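2020-01-21
Glue joint creep, batch 314 — second round of readings

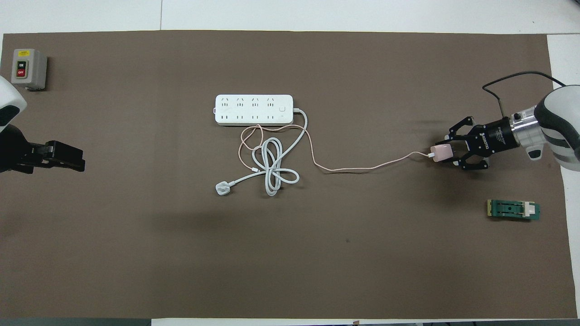
Carried over from last entry: the first-round lap joints were pulled too early and the numbers are no use. Discarded. The open question is still whether the Šimek hide glue holds under a steady load in a damp room as well as it does in a dry one, or whether the joints slide over weeks the way the Dutville repair did.

Stock is beech, quarter-sawn, all from one board. Faces planed the same day as gluing, no sanding. Overlap is 20 mm on every piece. Clamped overnight, then left on the rack for the rest of the week with spacers between them. Moisture meter read within a point across the whole rack, good enough for this.

Thirteen joints made it to loading. One was dropped before that (starved glue line on one side, visible daylight at the corner) and is in the scrap bin with a red cross on it. Please don't fish it out and put it back on the rack.

Glue mix as follows. Granules soaked cold until they were fully swollen, excess water poured off, then heated in the jacketed pot. Kept below the point where it starts to smell. I know smell is not a measurement. The pot thermostat overshoots on first heating and settles after that, so the first brushful went to waste on offcuts. Second heating of the same batch felt thinner on the brush and I added no water to it. Joints 8 to 13 are from the second heating and are marked with a pencil stroke across the end grain. If they come out weaker than the rest, look there first.

Loading is dead weight on a hook through the lower tab, no springs. Springs were tried in the last round and relaxed along with the joint, so there was no telling which had moved. Scribe line goes across both members with a knife against a square. Slip is read as the offset between the two halves of the line, under the hand microscope, same side every time. Side with the number on it.

Readings so far:

Dry cabinet, joints 1 to 4: no offset.
Dry cabinet, joints 8 to 10: no offset.
Damp cabinet, joints 5 to 7: offset just visible on 6, none on 5 and 7.
Damp cabinet, joints 11 to 13: offset visible on all, largest on 12.

The order of the damp ones agrees with the reheating idea but there are only three in each group and 12 hangs nearest the water tray. Swapped 12 and 5 after this reading. If 12 slows and 5 starts to go, it's position and I have been measuring the tray.

Wick in the tray had dried out at one end. Replaced it. The old one had a crust on it that came off as a white powder, probably lime from the tap water. Going over to distilled. I don't believe it changed the cabinet humidity much — the dial hygrometer didn't shift when the new wick went in — but the dial is slow and was last checked against the salt jar in March. Check it again before the next reading. Salt jar is on the shelf above the sink, lid taped.

On the microscope: the graticule reads in divisions, and two people have now written divisions down as millimeters. Conversion is on the card in the lid. Write the unit.

Comparison glue is Sisix, the liquid kind in the bottle. It stays workable at room temperature, so it must carry something to keep it from gelling, and I would expect that to cost it something in the damp. Only 2 joints made with it so far, neither loaded. Squeeze-out stayed tacky a good deal longer than on the hot glue and picked up dust. Won't load them until the squeeze-out is hard under a fingernail.

The Prendska chair came back with the rear seat rail loose at the left tenon. Looked inside with the mirror. Old glue is dark and crazed, and there is a second, paler glue over it, so somebody has been in there before. Didn't flow with warm water on the pale part, softened well on the dark part. So the pale one is not hide glue, or has been hardened somehow. Scraped a little of each into separate vials. The tenon itself is sound. The mortise is worn oval and will want a slip of veneer on the lower cheek before anything is glued.

Don't use the chair as a test of anything. Too many unknowns in it.

To do:
Reset the cabinet door seal, it has rolled out at the bottom corner.
Photograph the scribe line on 12 with the ruler in view.
Order granules, same grade. Down to the bottom of the tin.
Make three more joints from a fresh first heating, to go in the damp cabinet well away from the tray.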